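January 5, 2025

So the tree is down, the cookies are gone, and I have decided to deal with the Small Box Problem.

If you've been reading since June you know about the drawer. It's the big one under the printer, and for years it has been where every little box in this apartment goes to retire. Earring boxes, phone boxes, the tin my sister's buttons came in, a thing from Skuter that held one (1) hex key. I keep them because they're GOOD BOXES, and you never know! My friend Abimbola Olaniyan has the same disease, and she once mailed me a box with nothing in it but a smaller box. I kept both.

Anyway, my plan was to get everything out of the drawer and onto something flat and white where I could see it properly, then go through it a little at a time. Just a couple of pieces in front of me, decide, move on. If I dump the whole lot out at once I end up sitting on the floor reading old warranty cards until dinner.

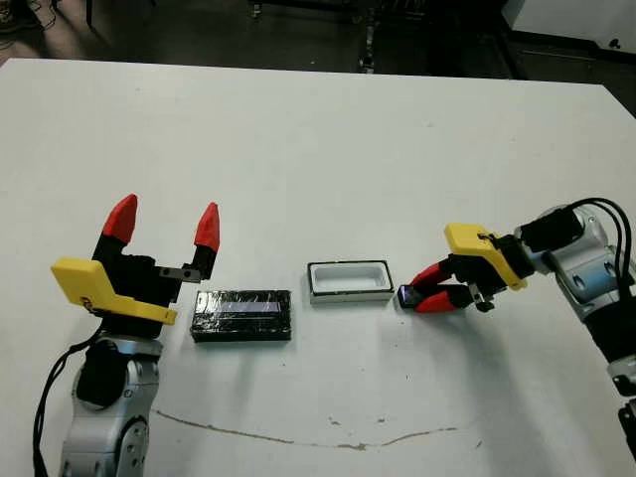

Black box in its shiny wrap, little white tray with the black rim.

The tray is a keeper, no debate. I am a tray person. A shallow tray with a rim is the most useful thing you can own, because whatever you put in it suddenly looks like you meant to leave it there (keys, rings, that one screw you're scared to throw out). Mine is going by the front door, where my keys currently live on top of the mail.

Black boxes are harder for me. They look so smart on a shelf and then they show every speck of dust, and I'm not somebody who dusts boxes. And then there's the question of plastic wrap! Do you take it off? My mother left it on everything, including a lampshade, and I swore I'd be different, but I do like how it catches the light. 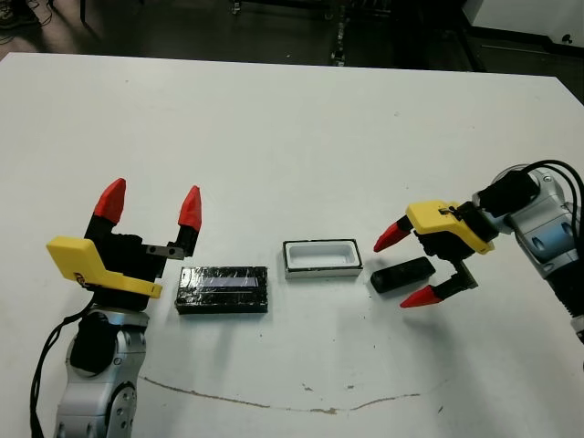
I went back and forth on the wrap for way too long and finally texted Corrado Palumbo, who wrote back "peel it, you coward." Fine. I'll peel it this week. I want the black one for spare batteries, which are presently loose in a mug, and I'm told that's bad.

The rule I'm trying this year is that a box can stay if I can name what's going in it before I put it down. Out loud. It feels silly but it works better than the Kirkiden method I tried last time, where you're supposed to sort by color and I just ended up with a prettier drawer.

Still to do: the tins, the drawer itself (there's glitter in there from I don't know when), and the shelf over the desk. If anybody has a good use for a very long, very skinny box, tell me in the comments. I've got three of them and I can't name a thing that goes in any of them.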